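Teaching by Hand: An Afternoon with Mereana Maihi

March 14, 2025

Mereana Maihi spent eleven years altering wedding dresses before she ever touched a robot, and she still talks about cloth the way some people talk about horses. "You have to let it settle," she told me, within a minute or so of my taking my coat off. "If you chase it, it goes everywhere." These days she runs the demonstration room at Drotow, where she and three operators guide a pair of robot arms through household jobs so that a learning system, which the company calls Prollora, can study the recordings and try the same jobs by itself.

I had pictured something much faster, I have to admit. Most of what I saw that afternoon was patience, with a gray garment on a white table and a lot of very small corrections at the controls.

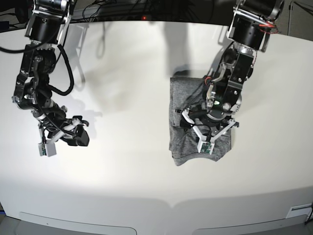
Why everything starts with laundry

I asked her why a company would begin with clothes, of all things, and she laughed and said she'd asked the same question at her interview. "A cup is a cup wherever you put it. A sweater is a different shape every single time you drop it, and the system has to have seen enough of those shapes that a new one doesn't throw it." The team recorded 406 folding demonstrations in December, and Mereana speaks of that month fondly, the way you might speak of a long car trip with people you turned out to like.

Each operator works in stretches of 25 minutes and then has to get up, whether they feel tired or not. That was Nkechi Onyeka's rule. Nkechi looks after the recordings once they're made, and she told me she could see tired hands in the data long before anybody complained of them. "The grippers start to wander," she said. "They go to the sleeve, and then they sort of think about it, and then they go to the sleeve again. I don't want the model learning to dither."

Mistakes are another matter, and here the two of them have had some lively lunches. Nkechi used to throw out any run with a fumble in it. Mereana argued for keeping the ones where the operator recovered, and she more or less won. "When I taught girls to hem, I let them watch me unpick," she said. "How else would they know it can be unpicked?" A missed grasp now stays in, with a note, so long as the fold gets finished.

Long sleeves are her favorite thing to teach and the operators' least favorite. One arm may have the cuff while the other waits its turn, and she likes the waiting arm kept close to the cloth.

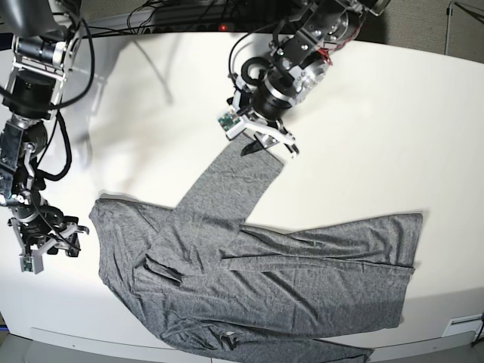 The left gripper holds a sleeve by its tip while the right one stays open beside the garment.

"People want to keep both hands busy," she said. "I tell them, a hand that's waiting in the right place is working." She'd like to try fitted sheets next, and Nkechi, who was listening from the doorway, asked her please to wait until spring.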